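Chapter 6
Picking Things Up (and Putting Them Down Again)

If you have worked through the first five chapters, you own an arm that moves where you tell it to. Congratulations! I mean it. The first time mine went to a point in space and stopped there, I made my neighbor come over and watch it do the same thing four times. She was very polite.

Moving is the easy half, though. In this chapter we are going to close some fingers on an object, lift it out of a bin, and set it down somewhere else without flinging it. You'll need the gripper from Chapter 5, a bin, two or three clamps, and a handful of bars to practice on. I use painted bars in two colors so that later, when we add sorting, we don't have to start over with new parts.

A word on the arm. I wrote the early drafts of this book on a little desktop kit, and most of the code still runs on one. The work in this chapter I did at Kombridge, the shared shop where I rent bench time, and the arm there is a good deal bigger than anything I could fit in my garage. Don't let that put you off. The steps are the same, and so are the mistakes (I made nearly all of them on the small one first).

Muchen Zheng, who built the first version of our bin setup, gave me one rule before she let me near it: clamp the bin before you do anything else. I nodded and ignored her. The bin crept a tiny bit every time the fingers brushed the wall, and by lunch every position I had saved was wrong. I lost a whole October afternoon to that, so please, clamp the bin. 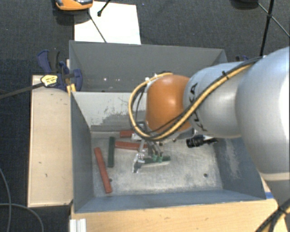
Figure 6.1 Green fingertips touching a green bar on the bin floor. Note the clamp over the left rim and the loop of cable left at the orange joint.

Look at the cables for a minute too, because they'll cause you more grief than the fingers will. You want them tied to the arm so they travel with it, but with enough slack at each joint that nothing pulls tight when the joint turns. My habit is to run the arm by hand through the whole job, slowly, before I trim a single tie.

Now for speed. Set your wait after closing the fingers to 2000 milliseconds. Yes, it feels like forever! Leave it there until you have had a clean run, then bring it down a little at a time. I ended up at 940 on my own setup and got greedy trying to go lower, and we'll look at what happened in Section 6.3.

Before you go on, write down three positions for your arm: one well above the bin, one just above the bar, and one at the bar itself. We'll call them high, near, and grab. Section 6.1 starts with high, and you won't need power to the gripper until we get to near.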